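Tistivia Clerkship Notes, data card

What is in this collection

Tistivia is a set of teaching notes written for supervisors and trainees in the community pharmacy track at the Rukier school. The notes come from the log books that trainees keep during their placement. Each note has a short text, usually one paragraph, where the trainee tells what problem came up at work and how it was discussed with the supervisor. There are 600 notes in the present version. The older version, called Toma, is still on the school server but it should not be used for new work.

The notes are in English. Many of them were written by people who have another first language, as I have, and we did not correct the style. We corrected only the names of medicines where the spelling was clearly wrong.

How the notes were collected

Trainees spend 16 weeks in one placement. At the end of every week they write in the log book and the supervisor signs it. After the placement is finished, the trainee is asked if the log may be used for teaching. If the answer is no, the log is not copied. If the answer is yes, the log is split into single notes, and everything that can point to a patient is taken out by hand. This includes age when it is over 95, names of streets, and names of family doctors.

The deadline for giving a log is Monday at noon in the last week of placement. Logs that come later go into the next version.

Fields

note_id: a number, never used again after a note is removed
week: the week of the placement in which the note was written
setting: counter, back office, home visit, or telephone
topic: one word from the topic list (see the file topics.txt)
text: the note itself
level: 1, 2 or 3, given by the teaching staff

Level 1 means the trainee could solve the problem with the usual reference books. Level 2 means the supervisor had to help. Level 3 means that another professional was called, for example the doctor who wrote the prescription. Please do not read the level as a grade for the trainee. It was made only to sort the notes for seminars.

How to read the files

All files are plain text with tabs between the fields. The first line has the field names. If you open them in a spreadsheet program, set note_id as text, otherwise the zeros at the beginning are lost. The small program Pistix can search in the notes by topic and week, but you do not need it for reading.

Known problems

The topic "storage" is used too widely. In the first placements it was given to notes on heat and moisture and also to notes on keeping medicines away from children. These should be two topics. 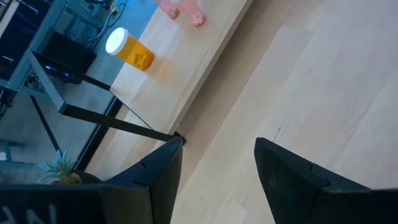
The same is true for "labels", where some notes speak of the printed label and some of the spoken advice that goes together with it. I have started to separate them, but the work is slow and I prefer to do it well.

Telephone notes are few, and most of them are short. The home visit notes come from a small number of placements, so please be careful when you compare them with notes from the counter.

Use and changes

The collection is free for teaching inside Rukier and its partner schools. For use in a publication please write to the teaching office first. The notes are not medical advice and no dose in them should be used in practice.

If you find a detail that can identify a person, send us the note_id only and do not copy the text into the message. The note will be removed from the next version, and the change will be listed in changes.txt.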